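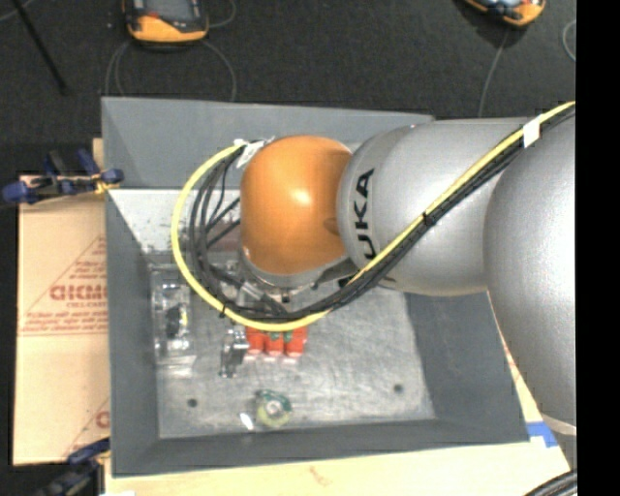
The Moltero open bin in grey, with a few things in the bottom.

Moltero Open Bin, grey: review
By Noémie Le Goff
Posted 30/03/2020 in Storage and Workshop

Price paid: $94 each
Bought from: Dritmont, online
Inside depth: 276 mm
Colour: grey
Lid: none
Bins tested: 2
Time in use: 8 weeks

The Moltero is a plain open bin with sloping sides and a flat floor. It comes in one colour and one size. I bought two in January to replace a mixed lot of tubs that had been collecting under the bench in the garage, most of them missing lids and a couple with split corners. At $94 each they cost more than I like to pay for something to throw tools in, and I put the order off for a while before going ahead.

Delivery

The bins arrived one inside the other in a single carton, with a sheet of brown paper between them. They came apart without a fight, and they still do. My old Roussel tubs used to lock together if you stacked them when they were damp, and I have stood on one and pulled on the other more times than I care to remember. There were no instructions in the carton and none are needed. There was a paper label stuck to the outside of each bin that took warm water and a bit of patience to get off. One left a patch of glue behind, which came away later with eucalyptus oil.

Size and shape

The sides slope outward toward the top. You get a wider opening than the floor would suggest, and that makes it easier to see what you have and to get a hand into the corners. The cost is some floor space. If you are measuring up for a shelf, measure for the top of the bin and leave a bit over. I measured for the base, which was my own mistake, and had to move a shelf upright across to fit both side by side.

The depth is right for hand tools, hose fittings, offcuts, garden gloves, extension leads and that kind of thing. It is too shallow for anything long to stand up in. My pruning saw leans out over the side. For laundry or toys I would want something deeper and a good deal lighter.

Walls

The walls have a matte finish. I prefer it to a shiny one in a workshop, where every greasy thumbprint shows on a glossy tub. Grey is a sensible colour for this too. Sawdust shows up and can be wiped off, and ordinary grime mostly doesn't show at all. The finish does hold on to chalk. I marked one wall with a bit of builder's chalk while working out where things should go, and it took two goes with a wet cloth to shift it.

There is a lighter, whitish panel inside, just under one of the walls, and it has picked up scuffs and specks. It is the part of the bin that looks most worn. If appearance matters to you, turn that side to the back of the shelf.

Floor

The floor is a paler grey than the walls and it scratches. I'll say that clearly as the listing has only the one photo and you can't tell from it. By the end of the first fortnight there were marks wherever I had dragged something with a metal edge, and now it is scratched and streaky across the whole surface and looks almost brushed. Under the garage light it gives off a cloudy sort of reflection. None of the scratches in mine have gone deep enough to catch a fingernail.

Small items are easy to find against the pale floor. I dropped a grub screw into one of the bins while fixing a gate latch and saw it straight away, which would not have happened in my old black tub. For sorting small parts I would choose this floor over a dark one even with the scratches.

A few people in the Dritmont reviews recommend cutting a rubber mat to fit. I tried it in one bin with a leftover piece of ute matting. It stops the noise and it stops the scratching, but grit gets under it and you end up having to lift everything out to clean. I took it out again after a week.

Cleaning

There are no ribs or dividers to scrub around. I tip the contents onto a sheet, brush the bin out, wipe it with dish soap and warm water, and leave it to dry upside down on the lawn. Fine dust settles where the floor meets the walls, and an old paintbrush gets it out faster than a cloth does.

Strength

I have not tried to break one. The heaviest load so far was a bin full of half bricks carried from the side path to the back fence, with my brother-in-law Hervé on the other end. The bin kept its shape and the floor stayed flat. I would not carry that load alone again. The bin has some weight of its own before you put anything in it, and with bricks in it, it is a two-person job.

Compared with the Roussel and the Drotov

I used Roussel tubs for years and have borrowed a Drotov crate from next door for this comparison.

The Roussel is much cheaper and comes with a lid. It is also the one that splits at the corners if you leave it in the sun, and mine all did in the end. For things that sit in a cupboard and rarely get moved, it is still the better buy.

The Drotov is stiffer than either, with straight sides, so it makes better use of a shelf. Straight sides also mean it won't nest, and an unused one takes up as much room as a full one. The inside is divided up by ribs, which I found annoying with small fittings.

The Moltero is the easiest of the three to work out of. If the bin is going to sit on a bench or a low trolley and you are going to be reaching into it all day, the wide opening and the flat floor are worth paying for.

What I liked

Wide opening
Pale floor makes small parts easy to see
Nests without jamming
Quick to clean

What I didn't

Price
Floor marks early and keeps on marking
No lid, and none sold separately that I could find
One size only

Would I buy it again?

For the bench, yes. I would have bought one Moltero and kept a couple of lidded tubs for the dusty end of the garage, where the open top is a nuisance. I have put an old tea towel over the second bin for now.

Rating: 4 out of 5

Comments

Veikko Kettunen
Did you try them outside over winter? I need something for the woodheap that won't go brittle.

Noémie Le Goff
No, mine have only been in the garage apart from drying on the grass. There are two round holes in the floor, but I can't say how well they would drain after a shower.

Corentin Lefèvre
Agree on the floor. Mine is scratched to bits and I stopped noticing. Plywood offcut makes a decent lid if you glue a couple of battens underneath to stop it sliding.

Noémie Le Goff
Thanks, I have some ply left over from the shelf job. Will give it a go.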